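Wrist cam goes white when it's holding shiny bags, and my place step keeps bailing

Forum: Small Arms & Benchtop Cells > Setup and Maintenance

kpetek_bench
Posts: 105

Hi all, long time reader, don't post much. I've got a single Hollo arm on a bench in the shop with a two finger gripper and the little camera bolted to the wrist, and it moves snack bags from a tray to a rack. Very unglamorous. It's been running since May and mostly it behaves.

My trouble is with glossy bags. The arm picks them fine, then on the way over to the rack there's a check where the camera looks at the bag and decides if it's the right product and which way up it is. Matte bags go through every time. The shiny ones get kicked back to the tray over and over, and after enough retries the whole program stops and waits for me to come and press the button. I had 50 stops on the last long run, almost all on shiny stuff.

I've cleaned the lens, I've swapped the cable, I've redone the hand-eye calibration twice (which was a whole evening, thank you very much). No change. What am I missing?

Krum

azra_g
Moderator

Hi Krum! What's your exposure doing? If it's on auto, turn that off before you touch anything else. My guess is that it's metering on whatever is behind the bag.

Also please post what the camera gets at the check position. Half the threads in this section go three pages before anybody sees one.

Azra

corrigan_e
Posts: 731

I'd go the other way and look at the grip first. A bag that's squeezed off center folds up the middle and then no camera on earth will read it. What jaws are you running, and how hard are they closing?

kpetek_bench

Auto exposure, yes. I never changed it, it came that way and it worked on the matte ones so I left it alone. Jaws are the stock ones with the rubber pads from Zorkley. Force is wherever the setup wizard put it, I'd have to go look.

OK Azra, one coming up. It's a green bag and it got rejected with "no match, low confidence". The heading is NON-GMO in big letters and the match template is built on that heading plus the small print under it.

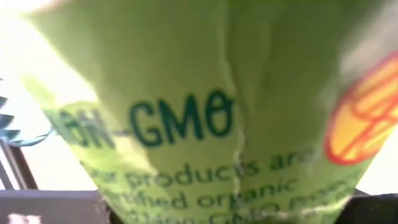

Photo: kpetek_bench, wrist camera. Click to enlarge.

I can read GMO no problem, but the NON in front of it is half washed out, and I only know what the first N is because I know the bag. Same with the small print, I get "products" and "organic" and then it goes mushy.

azra_g

Oh that's really useful, thank you! So look at the background on the left, it's blown out to plain white. And there's a hard glare on the fold on the left side of the bag that runs right into it. That's where your NON is going.

What's over there, a window?

kpetek_bench

Big window, yes, and no blind on it. I like the light :(

corrigan_e

Not to be a pain, but I'm looking at the same photo and I see a wrinkle running top to bottom just right of the middle. It goes straight through the small print, there's a break in "organic" where it crosses, and the end of "products" is bent out of shape too. You can fix the light all you like and that crease will still be sitting on your template.

And that bag is awfully close to the lens. It fills nearly the whole picture! The third line of print is falling off the bottom.

azra_g

I do see the crease, Eamon, I just don't think it's what kills the match. GMO is the sharpest thing on there and it's right next to the wrinkle. The part that's properly gone is over by the glare. Light first, grip second.

corrigan_e

And I'd say grip first, because it's free and takes two minutes. We can both be right. Krum, you can settle it for us.

nzupan
Posts: 300

Jumping in because I had this exact headache on a Birnine arm with foil coffee bags. A few things that helped me, in the order I'd try them again:

Fix the exposure with a bag in the jaws, at the check position, at the brightest time of day your window gives you. Set it so the print looks good and let the rest go dark, you don't need the rest.

Move the check pose. I turned the wrist so the camera had its back to the window and the bag faced a dull wall. Cost me one extra waypoint. If your light comes in from the side you may only need a small turn.

Rebuild the template on less. You've got that orange and yellow oval with the red outline on the right side of the bag. It's printed big and it's bright, and it's well away from that glare on the left. Could you match on that and the GMO and leave out the small print altogether? Small print on a soft bag is asking for trouble in my opinion.

Nataša

boris_t
Posts: 50-something, lost count

The oval is chopped off on the right side though, so she'd... sorry, HE'D need to back the camera off or shift it over to get the whole thing. Otherwise you're matching on a partial shape, and it'll be a different partial shape depending on where the jaws land.

Personally I'd bin the text matching and put a barcode reader at the rack. Bag goes past, beep, done. I never understood this fashion for making a wrist camera read packaging.

nzupan

Fair point on the oval, Boris, I should have said. If the bracket has slots there might be enough travel to back it off some.

Not with you on the barcode reader! On a soft bag the code wrinkles just as badly as the words do, and then you've got a second device to look after.

boris_t

Mine reads fine. But I do flat pouches, so maybe I've had it easy.

kpetek_bench

Wow, OK, lots to go on. I did some of it after dinner and finished up this morning with the sun properly in, so here's where I am.

Grip first (happy, Eamon?). Force was at the wizard default and that was way more than a bag of snacks needs. I took it down in small steps until a bag slipped when I tugged it, then went back up two steps. The crease is softer now but it hasn't gone away. Rejects on that same green bag: pretty much the same as before, sorry.

Then I locked the exposure with the bag in the jaws like Nataša said, and put a piece of gray card on a stand between the window and the bench. That was the big one. I could read NON! It still lost a couple, but it didn't stop once over a full tray.

Then I went to loosen the camera bracket and found one of the two screws was barely finger tight. I have no idea how long it's been like that. So I've slid the camera back as far as the slots allow, done both screws up with a dab of the blue threadlocker, and now I get to do the calibration a third time. Lovely.

corrigan_e

I'll take half a win for the softer crease. And check that screw again after a few days' running, mine have a habit of walking even with threadlocker.

Also, did you cut the force for every product or only this one? Your heavy bags may not like it.

kpetek_bench

Every product, and yes, I dropped one on the floor about ten minutes after I posted. Force is per product now.

azra_g

Ha, glad it's moving! When you redo the calibration, let the camera warm up first. And save the old exposure value somewhere before you change it again. You'll want something to go back to in winter when the light is different. I've written ours on a bit of tape stuck to the controller, along with the 16/11/2019 date of when we last set it, and it's saved me more than once.

nzupan

Do you have a lamp on the bench at all, Krum? With the card up you're still depending on the weather a bit. I've got a cheap diffused panel from Nambiar above mine, and once that was the main light I could close the exposure down and pretty much forget the window.

kpetek_bench

Only the ceiling lights. I'll look for a panel. Does yours sit straight above the check position or off to one side? I'm worried I'll just swap window glare for lamp glare.

nzupan

Off to one side and a bit behind the arm. Hold it by hand first and move it around while you watch the live picture. You'll see the hot spot slide along the bag, and when it slides off the print, that's where you put your clamp.

boris_t

Or a barcode reader.

kpetek_bench

I'll think about it Boris! Calibration is running now, I'll put up the reject numbers once I've done a couple of full trays with the new template (GMO and the oval, no small print).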